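2023-05-07

What a night! I got in after eleven, ate cold toast standing up at the counter, and I'm still too wound up to sleep, so I'm writing while I can remember the order of things.

The all-candidates meeting was at the Trosano hall, the old one beside the rink, and it was packed. I've been to council debates where you could hear somebody unwrap a lozenge in the back row. Tonight people were standing along both walls and sitting on the edge of the stage, and the doors were propped open so the ones in the lobby could hear. On a Sunday! With a hockey game on!

I had a seat near the front on the left side, right behind the table with the timer. Each candidate got 3 minutes to open and 2 for every answer after that, and the moderator was strict about it, bless her. The incumbent ran over on the very first question and she simply thanked him and moved the mic along. He looked so surprised. I think it did him good, because he was shorter and better for the rest of the evening.

The Kandholm bridge took up most of the first hour, as everybody knew it would. I went in fairly sure I wanted it rebuilt with two lanes and I came out wobbling. The candidate from the east side made the best case I've heard for keeping it one lane and putting the money into the road on either side – she had the traffic counts with her and she explained them in ordinary words, no waving the binder at us. The fellow from Kołodziej Hardware was against her on nearly every point and they still managed to be funny with each other. I'd happily watch those two argue for a whole term.

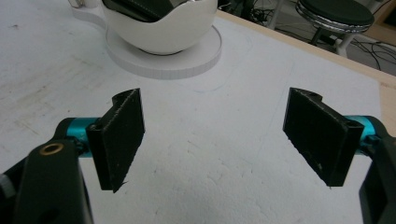 *Black finger pads, teal connectors, white work surface.*

Then the open mic. 23 people lined up! I kept a tally on the back of my program. Most of them asked a real question too, instead of giving a speech with a question mark stuck on the end. The library hours came up twice, dog licences once, and a teenager asked all of them how they'd get home from a late shift with the last bus leaving at 8:40. Not one of them had a good answer and two of them admitted it, and I liked those two more for it. The clapping for that kid went on and on.

The Wundance question was the one that got loud. The festival wants the lower park for an extra weekend, and the people on the river road are fed up with cars across their driveways, and I can see it from both ends (I love Wundance, I've gone every summer since I moved here, but I have also parked across a driveway, sorry). Somebody shouted from the side wall and the moderator waited, quite calmly, until it was quiet enough to carry on. I want to learn how to do that.

I did get up to the mic myself in the end. My knees were going. I asked about the $2,000 they cut from the snow clearing for seniors in March, and whether any of them would put it back in the first budget. My voice came out about an octave too high but I got through it without reading from my paper. Four said yes, one said he'd have to look at the numbers, and the incumbent said it was more complicated than that. I wrote down "more complicated" and underlined it. I'm going to write to him this week and ask how.

Afterwards it took me forever to get to my car. People were standing around in clumps in the parking lot in their coats, still going at it about the bridge, and a woman I'd never met told me she'd been wanting somebody to ask about the snow. We talked until the hall lights went off. She's voting the opposite way to me on nearly everything and we had a lovely time.

Still to decide: my third vote. The first two I've had settled for weeks, but the third was going to be the hardware man and now I don't know. I have his pamphlet and the east side candidate's pamphlet side by side on the kitchen table – hers has a typo in the word "neighbourhood", which I'm trying not to hold against her.

Tomorrow: phone the town office about advance poll hours, return the folding chair I borrowed, find my other glove. I think it's under the seat at the hall.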